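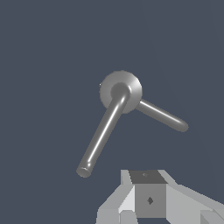

Step 3. Line up before you touch anything

Gripper open, handle in view, stop there. Don't drive straight at it. Wrist cam only shows you one angle so you get depth wrong, everybody does the first few times.

- Small stick moves. Speed slider at 50 or lower.
- Go for the long rod, not the round hub. Out near the end cap is best, more leverage.
- Roll the wrist till the fingers sit either side of the rod. Roll first, then move in. Doing both at once makes a messy demo and the policy copies the mess.
- Keep the rod on screen the whole way. If you loose it, back off and come in again.

Step 4. Close and push down

Close slow. Wait a beat. Then follow the arc - the rod swings round the hub, so a straight pull down will slip off. Huia does this with tiny wrist turns as she goes, copy that if you can.

Step 5. Save or toss

Hit save only if the handle turned all the way. Bumped it, paused too long, regrasped twice? Toss. We want 100 clean ones per handle pose, and 4 poses. Bad ones cost more than they're worth, ask Tuncay about the Sesus batch.

Reset, new pose, back to step 3. Take a break when your thumbs get sloppy.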